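Week 3: Reading a long book without giving up on it

Last week we got as far as the opening chapters of Saarela, and I could tell from the muttering at the back that some of you had stalled. Fair enough! It's 800 pages and the first wedding goes on for ages. I stalled twice myself, both times on the ferry chapter, so please don't feel bad about it.

My own way in is to keep the big book going alongside a couple of short ones and swap when I get cross with it.

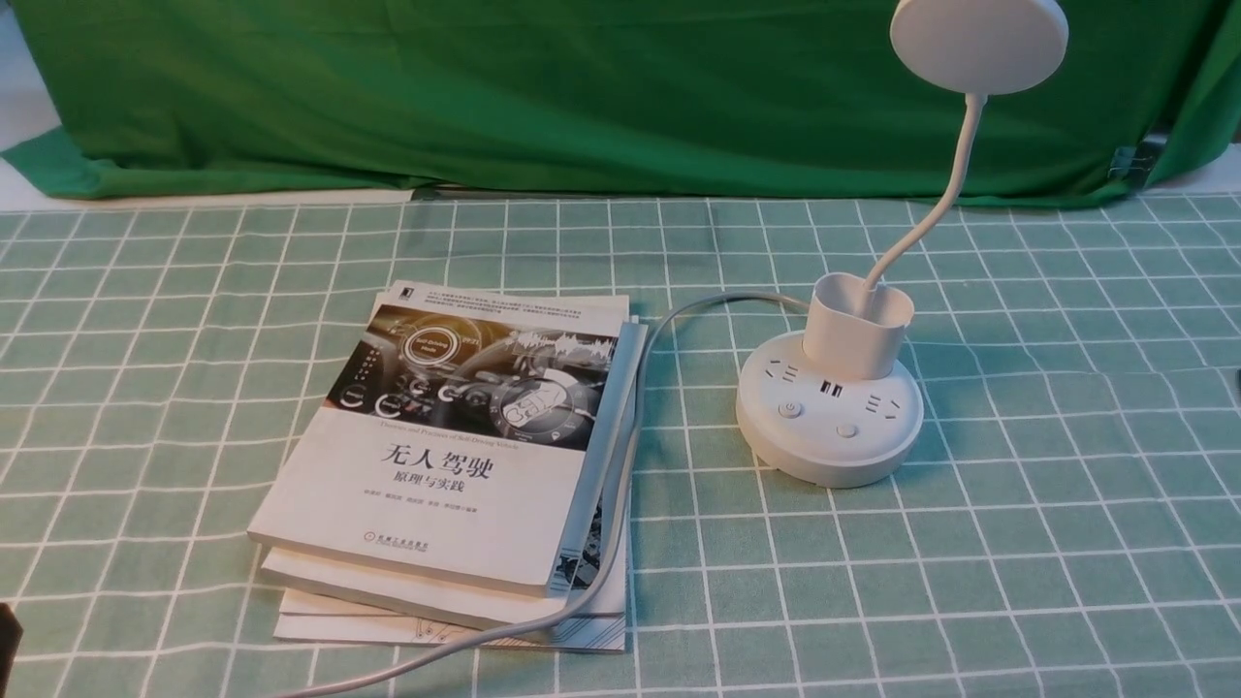 Keeping notes as you go

Write in pencil, in the margin if the copy is yours. I put a name the first time somebody turns up and a page number the next time, and that's all. Eino Peltonen (whose essay is in your reader, please bring it) kept a separate notebook for each family, which I tried for the Hallirberg lot and dropped by chapter 4. Too much ruling of lines.

What does help is a plain grid - chapters down the side, people along the top, a tick when they appear.

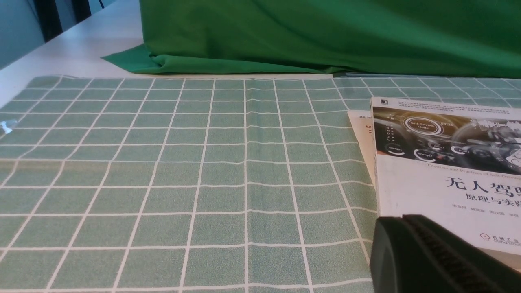
You'll soon spot that the aunt vanishes for 8 chapters and comes back with a different temper, and I'd love to hear what you make of that. Is it a slip by the author, or has something happened to her while we were looking elsewhere? I go back and forth on it.

For next time: read to the end of Part Two, and the Peltonen essay if you haven't. Bring one passage you'd happily read aloud, half a page at most.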